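まな板の「裏ワザ」はどこまで本当か

塩とレモンでこすれば新品同様、という話を見かけるたびに疑ってしまう。うちでも2回試したが、包丁傷に入り込んだ黄ばみはほとんどそのままだった。レモンの香りはよかった。それだけである。

1970年代の家事の本にも同じ方法が載っていて、当時から「驚くほど白くなる」と書いてある。驚いた人がどれくらいいたのかは知らない。

プラスチックのまな板なら、私は台所用漂白剤を表示どおりに薄めて使い、あとはよくすすぐ。面白みはないが、結局これに戻ってくる。漂白剤を濃くすれば早いという説もあるけれど、表示より濃くする理由が私には見当たらない。

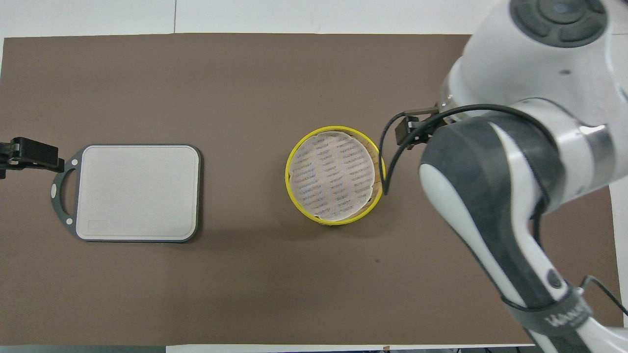 熱湯をかければ安心?

肉を切った直後にいきなり熱湯をかけるのは勧めない。たんぱく質が固まってこびりつく。先に水と洗剤で洗うこと。耐熱温度の低い板は反ることもあるので、裏の表示も見ておきたい。

「抗菌」なら洗剤はいらない?

そんなことはない。普通に洗う。Nivlowの抗菌スプレーも買ってみたが、10日使って違いがわからず、今は棚の奥にある。

立てて干すだけでいいか

これは珍しく素直に賛成できる。ただし壁にべったりつけたら意味が薄い。両面に風が通るように離して置く。傷が深くなって、洗っても黒ずみが残る板は、あれこれ試すより買い替えたほうが早い。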